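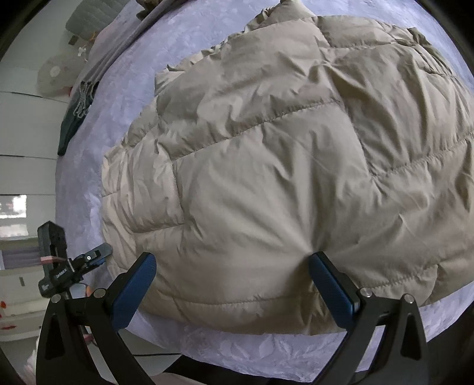 *Beige quilted puffer on the lavender blanket*

# Helper springs vs. air bags on a half-ton, anyone measured?

**denora_flats**
Shopping for something to stop the back end sagging with the camper on. The Nastix kit is $1,115 with the compressor. The shop says I'll get a level truck, a better ride and shorter stopping distances. Level I believe. The other two I'd like to see numbers for. The Husar rubber helpers are $200 and have no air lines to leak. What am I missing?

**rustbelt_tow**
You're missing adjustment. With bags you air down when the camper comes off. Rubber helpers sit there all year.

**denora_flats**
They sit there not touching anything when it's unloaded, if the gap is set right. So what is it costing me?

**halfton_hal**
Ride, if the gap is wrong. Mine were set too tight and every expansion joint on the road to Prergate came up through the seat. Backed them off with the thinner spacer and it was fine.

**gravelroad77**
Shorter stopping distances compared to what? A truck with its nose in the air, sure, you've got weight back on the front tires. Compared to the same truck leveled with $200 of rubber? I have never seen a shop test that.

**rustbelt_tow**
> I have never seen a shop test that.

Nobody's going to test it for you. I've run Nastix bags for 131 thousand miles and replaced one fitting. That's my test.

**gravelroad77**
One truck, one owner, no comparison. Glad they lasted, but it doesn't tell him whether he'd stop any shorter.

**rustbelt_tow**
Tells him they don't leak like people claim.

**halfton_hal**
Mine did. Lost almost all the pressure overnight, twice last August. Line was rubbing on the frame, so call it installer error if you want. Rubber can't do that.

**swaybar_sue**
Has the OP been across a scale? None of this raises your payload. I see trucks sitting dead level and way over the door sticker because somebody bought bags and figured that covered it.

**denora_flats**
Not yet. Camper is supposed to be under, going by the brochure.

**swaybar_sue**
Brochure weight is dry, no battery, no water, no propane. Weigh it loaded with everybody in the cab, and get the rear axle by itself. Then pick your springs.

**rustbelt_tow**
OK, that part I agree with. Still say bags.

**denora_flats**
Scaled it this morning with the tank full. 4 pounds under on the rear axle, and the dog wasn't in it. So I need to lose weight before I buy anything. Leaning Husar after that. If anyone has braking numbers for either kit, loaded, same truck, please post them.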